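Rim slip (manipulation fault)

Rim slip is a fault in robotic manipulation in which a gripper closes on the wall or rim of an open vessel, reports a stable grasp, and then loses its hold gradually while the arm is moving. The term was introduced in the Rallbridge fault log, kept for a program of tabletop kitchen tasks, and is listed there as entry 3539. It is separate from a missed grasp, where the fingers close on nothing, and from a drop, where contact is lost all at once.

The Rallbridge tasks use a single arm with a wrist camera and a two-finger gripper over a white table set with kitchen items. Overhead views of the table are stored with each run.

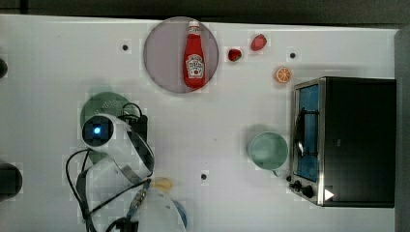 Rallbridge kitchen table, overhead view, with the arm at left and the toaster oven at right.

Perforated vessels account for most recorded cases. A colander wall is curved in two directions, so a flat fingertip touches it over a narrow patch. Holes reduce that patch further, and the usable friction depends on where the tip lands in the pattern. A grasp that holds at one position may slide when repeated a short distance along the rim.

The fault is hard to detect from finger position alone. The gap between the fingers changes little as the vessel rotates, and the controller continues to report a closed grasp. Motor current falls slightly, but on the Prindar gripper controller the change was within normal noise for the first part of the slide.

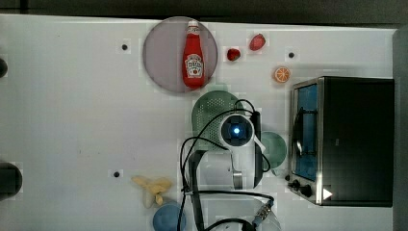
Causes

Saranya Krishnan, who maintained the log, divided the causes into geometric and control faults. Geometric faults include an approach angle too steep for the wall and a finger placed too close to the edge. Control faults include a closing force set for solid objects and a lift that begins before the force reading has settled. Both types were found in entry 3539, where the lift command was issued 50 milliseconds early.

Wrist camera views are of limited help. At close range the rim and the perforated wall take up much of the view, and the background is out of focus, leaving few fixed points against which motion can be measured. Glare at the fingertips can also be mistaken for a change in contact. The repeating hole pattern presents a further problem for optical tracking, as a shift of one full hole spacing can be read as no movement.

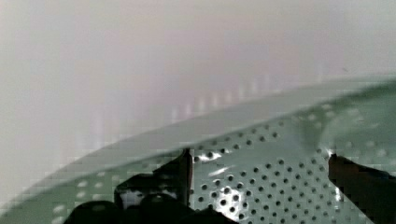 Trackers that follow the rim line as well as the holes are less prone to this error, although they remain sensitive to blur. The Desjardins method compares the slope of the rim before and after a short test lift and stops the arm if the difference exceeds 2 degrees. It adds a pause to every grasp and is normally switched off for solid objects.

Safety

Rim slip carries a low risk with light, empty vessels. The risk rises when the vessel holds hot food or liquid, or when it is carried over a heated appliance. Rallbridge procedure calls for the arm to be stopped and the vessel lowered before the gripper is opened. Opening the fingers to retry the grasp in midair is prohibited.

A revised log dated Friday, December 1, 2023 moved rim slip from the general grasping faults to a separate class. The same revision added a required settling check before lift.

See also

Grasp stability
Grikis contact test
Slip detection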